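Do "brain booster" pills make you smarter?

Words in bold are explained at the bottom of the page.

You've probably seen the ads. A kid is yawning over a math book. Then he chews a gummy shaped like a star, his eyes pop open and he gets every answer right. The voice says the gummy "supports focus and memory." Maybe your mom or dad has wondered about buying some.

Before anybody opens a wallet, let's ask some nosy questions.

What is in them?

Pills and gummies like these are called supplements. A supplement is something you swallow on top of your regular food. It might have vitamins in it, or minerals like iron and zinc, or fish oil, or powdered plants with long names. Plenty of gummies have a fair bit of sugar in them too, and that part doesn't usually make it into the ad.

Your body does need vitamins and minerals. Nobody sensible argues about that. But needing some of a thing is different from needing more of it. If your water bottle is full, pouring in more water just gets the floor wet.

Who says they work?

We looked at a made-for-kids gummy called Platari. The package says "Loved by 3000 families!" It sounds like a lot. But what does it tell us? Did the families take a test? Did anyone's marks go up? "Loved" could mean the gummies taste like raspberry.

The Platari website also says that in a survey of 127 parents, nearly all noticed their child was "more switched on." Think about how that might happen. You pay for a jar of something. You hope it works. Then someone asks you if it's working. You'd be watching your kid pretty closely, and you'd want to say yes. Scientists have a name for feeling or seeing a change just because you expect one: the placebo effect.

What would a fair test look like?

Josée Marchand is a pharmacist, and she gets asked about these jars all the time. "I ask people, compared to what?" she says. "Kids' marks go up and down all year anyway. If you started the gummies in January and the spring report card was better, maybe it was the gummies. Maybe it was the new seat away from the window."

In a fair test, you would have 2 groups of kids. One group gets the real gummy. The other gets a fake one that looks and tastes exactly the same. The kids don't know which one they have, and neither do the people marking the tests. At the end, you compare.

We wrote to the company that makes Platari and asked if it had done a test like that. It sent us a coupon.

Where do vitamins and minerals come from if you don't buy gummies?

Mostly from lunch. And breakfast, and supper. Oranges and peppers have vitamin C. Milk has calcium. Beans, lentils and meat have iron. Soybeans have iron and a lot of protein as well, and tofu and soy milk are made from them.
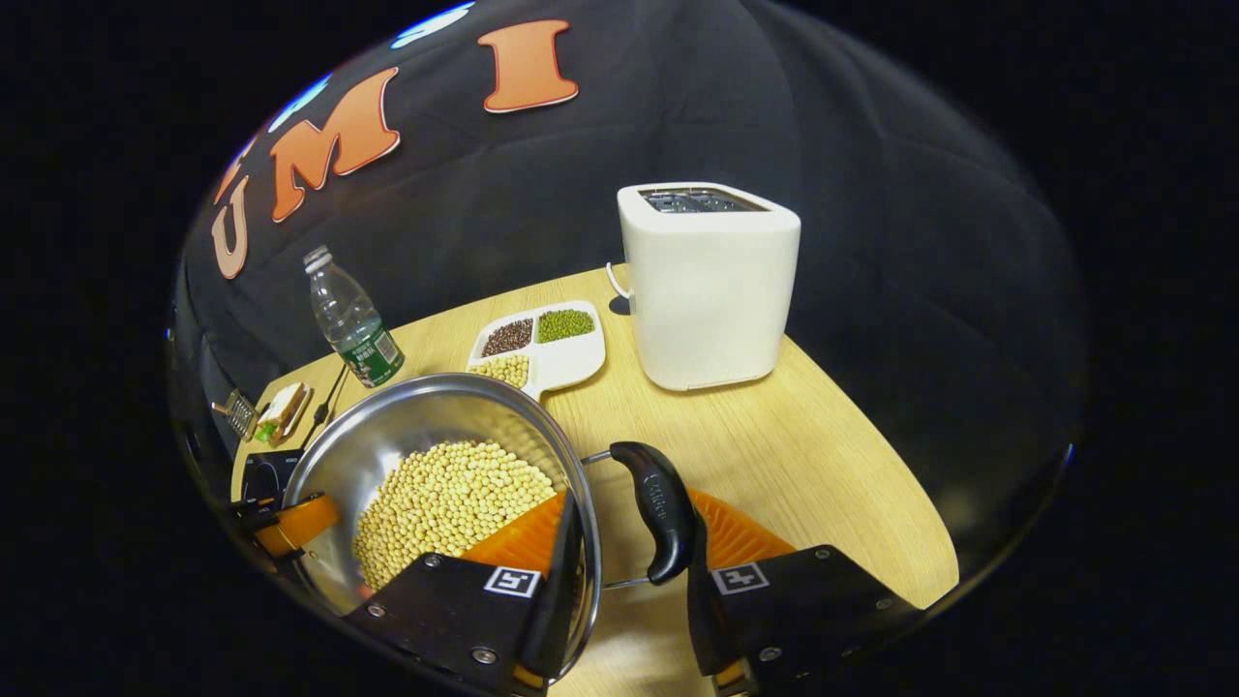 Soybeans in a stainless steel pot.

Some kids really do need a supplement. A doctor might find that a child is low in iron, or suggest vitamin D for someone who doesn't get much sun in winter. Kids who eat no animal foods usually need vitamin B12 from somewhere. In those cases there's a reason and a proper dose, and somebody checks.

Can they hurt you?

They can if you take too many. Iron pills are dangerous for small children who swallow a handful, and too much vitamin A can make people sick. Gummies are a special problem because they look like candy. If you or a little brother or sister ever eats a bunch of them, tell a grown-up right away so they can call a poison centre. You won't be in trouble.

"Natural" on the label doesn't settle it, either. Poison ivy is natural.

Try it yourself

Find an ad for something that promises to make you faster, stronger or smarter. Then answer these 3 things on a piece of paper:

What exactly does it promise? ("Supports focus" is a slippery one. How would you measure it?)
Who is making the promise, and do they get paid if you believe it?
Did they compare it with anything?

Bring your ad to class and see if other people spot something you missed.

Words to know

dose: how much of a medicine or supplement a person takes
placebo: a fake treatment with nothing active in it, used for comparing
supplement: a pill, powder or gummy taken in addition to food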